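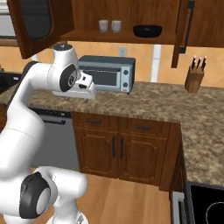

Counter with toaster oven and white robotic arm (computer rendering).

The Flatham–Prestlow Print Exchange is a recurring exchange portfolio in which printmakers working in two towns, Flatham and Prestlow, each produce a small edition of original prints and receive in return one print from every other participant. The exchange is administered by Kravets Press, an open-access print workshop in Flatham, together with the Grason Gallery in Prestlow. A complete set of each portfolio is kept at both places, and the prints are shown in public before the sets are handed out.

In printmaking, an exchange portfolio (also called a print swap or a print exchange) differs from a commissioned portfolio in that no publisher pays for the work. The artists bear the cost of their own plates, ink and paper, and no print is sold on behalf of the group. The Flatham–Prestlow exchange follows this general pattern but adds a pairing rule, described below, under which every plate is started in one town and finished in the other.

Background

Both towns had open printing workshops before the exchange was set up. The Flatham workshop was mainly equipped for etching and other intaglio methods, while printers in Prestlow worked in relief, chiefly linocut and wood engraving. Contact between the two groups was at first limited to the loan of equipment. A proofing press belonging to Kravets Press was kept in Prestlow over one summer and was used there for a joint exhibition at the Grason Gallery.

The exhibition brought to light a practical difficulty. The intaglio prints had been made on soft, heavy papers with wide margins, and the relief prints on thin papers trimmed close to the image. They could not be hung in matching frames or stored in the same drawers. When the exchange was proposed, a common sheet size was therefore the first point to be settled, and the rules on paper remain the longest part of the written terms.

The first portfolio had no theme and no fixed title. Later portfolios have been given a single word as a title, agreed at a meeting held in August. The title is meant as a label for the box and does not bind the artists to a subject.

The pairing rule

Each participant is paired with an artist from the other town. The first artist prepares a plate or block and takes it to a stage at which it can be printed, though it need not be complete. A proof is pulled and sent with the plate to the second artist, who may cut, etch, scrape or add to it freely. The second artist may also prepare a further plate to be printed over the first. No instructions pass between the two until the second artist has pulled a proof.

After this the plate is returned, and the first artist may make one set of corrections. Corrections are limited to work that makes the plate print cleanly, such as polishing away foul biting or lowering a high spot in a cleared area. Marks made by the second artist may not be removed. The finished print is signed by both, with the signature of the artist who began the plate on the left.

Because each artist begins one plate and finishes another, every participant has a share in 2 editions. The rule applies equally to relief and intaglio work, and mixed pairs are common. In a mixed pair the usual result is an intaglio plate printed first and a relief block printed over it once the sheet has been dried and flattened. The reverse order is allowed but seldom used, as the dampening needed for intaglio printing can cause the earlier relief layer to shift in size along with the sheet.

Preparation of plates

Intaglio plates may be of copper, zinc or steel. Plates must have bevelled edges and rounded corners before they leave the first workshop, since an unbevelled plate can cut the blankets of the press on which it is proofed. Hard ground, soft ground, aquatint and drypoint are all accepted. Drypoint plates present a particular problem, as the burr wears down under pressure and may be largely lost before the edition is complete. The terms recommend that drypoint be added by the second artist and not the first, so that the burr is subject to as few passes as possible.

Relief blocks may be cut in linoleum, side-grain wood or end-grain wood. All blocks intended for the press are planed or mounted to a common height. Blocks to be printed by hand are exempt from this requirement, but a block that may need to be moved to a press later must be mounted at the outset.

Monotype is excluded. A monotype yields a single strong impression and cannot be repeated, so it does not meet the need for an edition of matching prints. Digital prints were excluded from the first portfolio and have since been admitted as an underlayer only, provided that at least one layer of the finished print is pulled from a hand-worked plate or block.

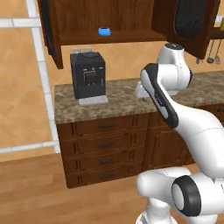 Paper and editioning

The sheet size is fixed at 900 by 600 mm before tearing. Sheets are bought by Kravets Press in a single order and divided between the towns, so that one portfolio is printed throughout on one making of paper. The paper is a cotton rag sheet, unbleached, with a smooth surface on the felt side. Each sheet is torn into equal parts, and the torn edge is kept. Cut edges are not accepted.

Participants are given enough paper for the edition with an allowance for spoilage. The allowance is larger for prints in several layers, where a fault in registration at the last stage spoils all the work beneath it. Unused paper is returned to the workshop and goes towards the next portfolio's proofs – it is not used for editions, as papers from different makings may differ slightly in tone.

For intaglio printing the sheets are soaked, drained and blotted until no shine can be seen on the surface. They are then kept between sheets of plastic under a board so that the moisture evens out. Relief prints are generally made on dry paper, though some participants dampen it lightly to obtain a fuller solid black. Inks must be oil-based or oil-modified. Water-based inks are not permitted, since they may lift or bleed when a later intaglio layer is printed on dampened paper.

Every edition is numbered as a fraction in pencil below the image, with the number of the impression placed over the size of the edition. In addition to the numbered prints, 3 proofs are set aside: one for each of the two archives and one for exhibition. Archive proofs carry the letters "A/P" in place of a number. Working proofs remain the property of the artists and may be kept or destroyed as they wish.

Once an edition has been printed, the plate is cancelled with a scored line across a corner of the image. A cancellation proof is optional. Some artists have objected to cancellation on the ground that the plate is an object of interest in itself, and a plate may be spared if it is handed over to the archive and not printed again.

Collation and distribution

Finished editions are delivered flat, interleaved with acid-free tissue. Rolled prints are refused. At collation the editions are laid out in order and one print is taken from each pile in turn to make up a set. The order within the set follows the order in which editions were received, so no two portfolios share a fixed arrangement of techniques.

The sets are placed in cloth-covered boxes made in Prestlow. Each box has a drop spine, allowing the prints to be lifted out without bending. A title page and a colophon are printed by letterpress. The colophon lists the participants in alphabetical order, with the method used for each print, the type of paper and the size of the edition.

A print found to be faulty at collation is replaced from the spoilage allowance where possible. Faults that lead to replacement include creases, fingermarks in the margin and heavy set-off from the sheet above. Small differences of plate tone between impressions are regarded as normal.

Exhibition

The portfolio is shown at the Grason Gallery and afterwards at the Flatham workshop. Prints are hung unframed behind sheets of clear acrylic held by clips, an arrangement adopted to avoid the cost of framing. Plates and early proofs are sometimes shown in flat cases alongside the finished work, so that the stages of each exchange can be compared.

Admission is free at both venues. Complete sets are not offered for sale at the exhibitions. Participants are free to sell single prints from their own set afterwards, but the terms ask that a set be offered whole to a public collection before it is split up.

Reception

Local notices of the exchange have mostly dealt with the pairing rule. Supporters of the rule have argued that it breaks up settled habits of drawing and brings relief and intaglio printers into closer contact. Critics have held that the work of the first artist is often buried, above all where a dark relief layer is printed over a finely etched plate. A proposal to let the first artist refuse an overprinted block was discussed but not adopted.

See also

Artist's proof
Collaborative printmaking
Open-access workshop
Plate cancellation

Page last revised Apr 10, 2020

Shared 2 times

3 comments

burr_and_bevel
Useful, thanks. It might be worth adding that steel facing helps with the drypoint problem if a workshop can get copper plates faced. We lost most of the burr on ours well before the end of the edition.

Guest
Does the paper size mean the full sheet or the size of the finished print? I read the section more than once and took it to mean the full sheet.

paperdrawer
@Guest the full sheet. The prints are on torn parts of it. I would have liked more on the boxes, particularly what board is used for the trays and whether the cloth is paper-backed.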